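Grendoslow: Teaching a Secondhand Arm to Tidy a Desk

Final project report
Team: Malou Mogensen, Ferenc Kiss, Nipon Rojanasak
Project advisor: Hrefna Bjarnason

How we got started

When we first sat down to pick a project, all three of us wanted to build something you could really watch working, and we kept coming back to the same idea — a robot arm that could clear up a messy desk. Malou's desk was the inspiration (she is fine with us saying so). We named the project Grendoslow after a joke that would take too long to explain, but the "slow" part has turned out to be very fitting.

Our arm came to us through Bjarke Mikkelsen at the Vuken shared workshop, who let us have a corner bench from the start of the semester and was extremely patient about how much of the shelf above it we ended up using. We had a budget of 500 dollars for everything besides the arm, and most of it went to cables, brackets, a power supply and the small camera on the wrist.

Setting up the table

We thought the table would take us an afternoon, and it took closer to two weeks! The bare tabletop was shiny and gave us bright reflections that confused our object finder over and over, so we covered it with a dark cloth. After that the reflections stopped being a problem and the creases became one. Ferenc wrote a small filter that ignores long, thin, faint lines, and it helped a lot, although ironing would probably have helped too.

For the objects we used ordinary things from our own bags: a blue book, a Razer mouse pad and a computer mouse. We liked the mouse pad as a challenge because it is mostly dark on a dark cloth, with one very bright green logo that pulls all of the software's attention toward itself. For a while the program was convinced that the logo was the whole object.

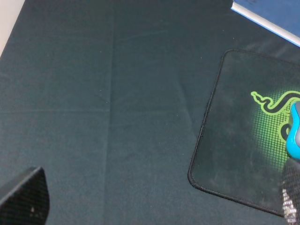
The wrist camera and what it sees

The wrist camera is both our favorite part and the part that gave us the most trouble. From up close it only gets a piece of each object, and the gripper fingers take up both bottom corners of the view, so we had to teach the program to leave those areas alone. Nipon did this with a simple mask, drawn by hand, and then had to draw it again every time one of us bumped the camera (mostly Malou, sometimes Ferenc).

To train the object finder we collected 3370 pictures in all and labeled them in the evenings, with plenty of snacks and a shared playlist called Moulin that we are now completely sick of. We would label fewer pictures and label them more carefully if we did it again. Some of our early boxes were drawn very loosely, and the arm learned to be just as loose as we were.

Moving and gripping

Once the finder worked fairly well, we moved on to the motion part. The arm goes to a point over the object, lowers the gripper, closes it, lifts, and carries the object to its drop-off spot. Written down it sounds easy, and on the first Tuesday we tried it we were sure we would be home for dinner. We were not.

Small things like markers were the hardest. A marker that sits close behind a thick notebook is partly hidden, and the gripper has to come down without catching the cover. Our fix was to make the arm pause low over the target and check its position a second time before the last bit of travel. It costs a few seconds on every pick, but all of us felt a lot calmer standing next to it.

We also added a second camera on a stand, looking over the whole table. It gives a much better idea of where the arm is compared to everything else, and it was a big help when we were trying to work out what had gone wrong.

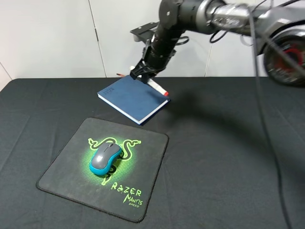 Results

For our final test we ran 50 picks with the program exactly as it was, no fixing in between. The arm finished 12 of them cleanly with no help from us at all. We know that is a low number, and we were pretty quiet on the walk home that night, but back in November it could not do a single one, so we are choosing to be proud of it. Most of the misses came from the gripper closing a little too early, and we think a softer finger surface and better timing would win a good share of those back.

What we would still like to do

Hrefna suggested that we tie the cables back properly, and she is right, as the loops still tug on the wrist when the arm turns far to one side. We would also like to try a lighter cloth, to see how much of our filter we could throw away. Ferenc has already started on a new mount for the wrist camera, one that will hopefully survive Malou's elbows, and the bench at Vuken is ours until the end of the summer.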